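Evaluation of the Prolico Modular Task Box as a Bench Test for Two-Arm Manipulation

Student project report, Automation Laboratory
Author: Bogumił Zalewska
Submitted: 28/02/2026

1. Purpose

The laboratory wanted a bench test that could be bought off the shelf, set up in one morning and repeated by the next group of students without special tooling. Until now each project has made its own test pieces, mostly printed brackets and pegs, and the results could not be compared from one year to the next. The Prolico task box is sold for this use. This report covers the product itself, the service that comes with it, and how well it suited our two-arm bench. It does not rank our control software, which is the subject of a separate report by the same group.

2. What is supplied

The box is sold as separate modules that lock together. We ordered a three-module set with a handle at each end, under the education price list. The order came to 1660 euros with delivery, paid from the teaching budget. The supplier, Briltetico, also offers a yearly service plan covering worn sliders, buttons and knobs. We took the plan for the first year.

The modules join by notched edges, in the manner of a jigsaw puzzle. No tool is needed to join them, but some force is. Taking them apart is harder than the manual suggests, and we recommend doing it on a soft mat. Once joined, the set can be lifted by its handles and moved between benches in one piece.

3. Bench set-up

The set was placed on a plain white table within reach of both arms. Each arm carries a two-finger gripper. One camera looks down on the whole bench and another sits close to the gripper. The control program, which we call Sowa, was written by last year's group and was used without changes apart from new target positions.

We did not clamp the box to the table. The manual allows either method, and we wanted to know how much a free-standing box would shift during a day of work.

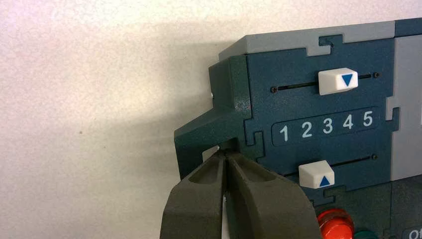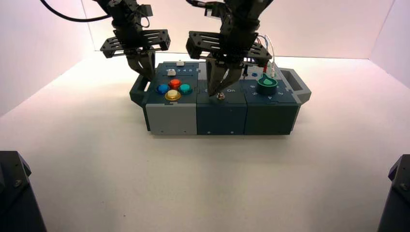

Prolico task box on the bench, during work with the grippers.

Tasks were taken from the manual and run in a fixed order: press a button, move a slider to a given number, turn the dial to a given mark. A run counted as passed only if every task in it was passed. In total 271 runs were logged.

4. Results

Button tasks gave the least trouble. The travel is long enough that a small error in height still gives a clean press, and the click can be heard across the room. For a beginner's exercise they are a good choice.

The sliders were the main source of failed runs. The knobs are small, and a finger that comes in too low presses against the panel before it reaches the knob. Movement in the slot was smooth when done by hand. Under the gripper it depended strongly on the angle of approach – a push in line with the slot passed, a push at a slant tended to jam. The blue triangles on the knobs were useful in two ways: they show the reader which number is meant, and they gave our vision step a clear mark to search for.

The dial was acceptable. Its pointer gives the fingers a good surface to hold, but a full turn needs more wrist travel than our arms have, so we limited the task to short turns.

The free-standing box moved during slider work, by up to 10 mm over a full day. This was enough to spoil the stored positions. We now tape the base to the table and check the position before each session. A set of clamping feet should be part of the basic kit and is at present a paid extra.

5. Service and support

One slider became stiff and was reported under the plan. The replacement arrived 13 days later, with a printed instruction sheet but without the screws named in it. The screws followed after a second message. Replies from Briltetico were polite and correct but slow. The manual is clear on assembly and weak on wiring, where two drawings disagree.

6. Comparison

The only other product we looked at closely was the Brason test panel, on loan from another department. It is a single fixed plate, cheaper and heavier, and it stays where it is put. It cannot be rearranged, and its controls are too widely spaced for both arms to work on it at once from our mounting points. For a single-arm bench it would be the better purchase.

7. Recommendation

We recommend keeping the Prolico set and buying the clamping feet. The service plan should be reviewed in May, when the number of worn parts will be known. Slider tasks should be moved to the second half of the course, after students have covered approach angles. Stored positions for all tasks are in the Sowa project folder, together with the run log and the corrected wiring drawing.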